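The Second Pair of Hands at Hesness

Druseo took over the old carpet showroom at the edge of Fumville six years ago and kept the striped gray carpet in the front half. The company runs a service there that takes back empty containers from shops, checks them over and puts them on shelves until they go out again. The building is called Hesness, after the road. Until this May, every container in it was picked up by a person, turned over, looked at and set down.

Now part of that is done by robot arms. The staff call the first one Yeh, which is the name of the software that came with it, and they have used the same name for everything bolted down since.

Before the arms came, a handler on a normal shift moved 400 containers. The target was posted by the door and most people hit it by early afternoon, then slowed down because their wrists hurt. Sore wrists were the most common reason for a missed day. The work was also dull, and people who left usually gave that as the reason on their exit form.
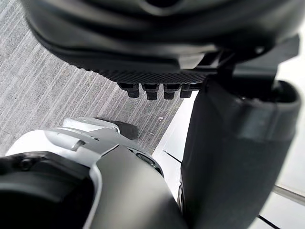

The change was slower than the company had planned. For the first two weeks the arms handled next to nothing. Handlers were asked to guide them through the motions, and the handlers found out how many small decisions they had been making without thinking. A container with a scuffed side is fine. One with a crack near the seam is not. Some have to be turned before the molded marks can be read, and how far to turn them depends on how they were lying to begin with. It took a lot of patience to get that across to a machine, and the people with the most patience were not always the ones with the most years.

By the end of the month the count on the arms' side of the room was 313 a shift. A person working alongside them brought the total to 443, with a good part of the day left over for other jobs. Management was pleased with the second number. The handlers talked more about the first one, since it was lower than what any of them could do alone.

No one has been let go. Two open positions were not filled, and the people who work there noticed that. Five handlers were retrained to watch over the arms, clear jams and decide on the containers that get set aside. Those jobs pay a little more. They also come with a screen and a log that has to be filled in every hour, which several people dislike. One handler said she used to be able to think about her garden all morning, and now she has to pay attention to something that mostly goes right.
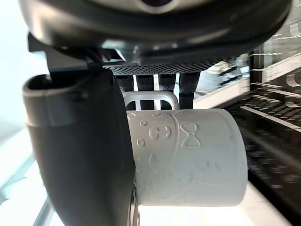
A white plastic cylinder with molded symbols, held by a gripper at Hesness, July 2021.

The wrist complaints have dropped. The complaints about eyes and necks have gone up, and the company has ordered different chairs. The break schedule has changed too. It used to be that the whole floor stopped at once and ate together. With the arms running, someone has to stay, so lunch is taken in two groups, and the afternoon group says it gets the worse half of the coffee.

Druseo wants to add the same setup for larger containers next year. The handlers have asked to be in the room when the layout is drawn up this time. So far the company has agreed to one meeting.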